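Trisside support
Ticket: wrist camera point cloud drops the toaster top, planner routes through it
Opened by: Tatiana Štefanec
Assigned to: Bheki Nel
Component: Kan planner, depth filter
Status: open, fix under test

2/9/26, Tatiana Štefanec
After the update the planner returns paths that pass through the upper part of the toaster. Collision checking is on. The drawer box and both cups on it are in the collision map, and so is the cutting board. The toaster shows up as a ring with nothing inside it. Same result on 3 restarts. Log attached.

Bheki Nel
The log shows the depth filter throwing out points on the chrome rim and in the slots. Black surfaces and bright metal both give poor returns, so that much is expected. The old build filled the gap from neighbouring points. The new one leaves it as free space. Please send the value of hole_fill_max and say whether the stone tiles at the back come through cleanly. 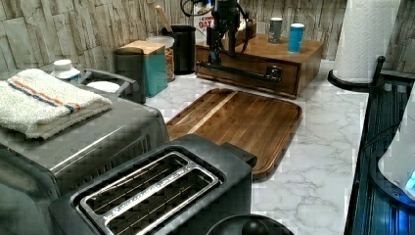

Tatiana Štefanec
hole_fill_max is 2. I have not touched it, so it must be the new default. The tiles come through with some speckle, no gaps. The steel appliance on the left has a patchy top as well, except where the towel is.

Bheki Nel
It was 30 in the old build. Set it back, clear the saved map and restart the planner. Clearing matters: free cells are cached and will not be overwritten otherwise.

Tatiana Štefanec
Done. The toaster is now solid in the map and the path goes over it. Planning time has gone up, still under the 1,000 ms limit.

Bheki Nel
Passed to Orla Daly for the default value. Leaving this open until the cache problem has its own ticket.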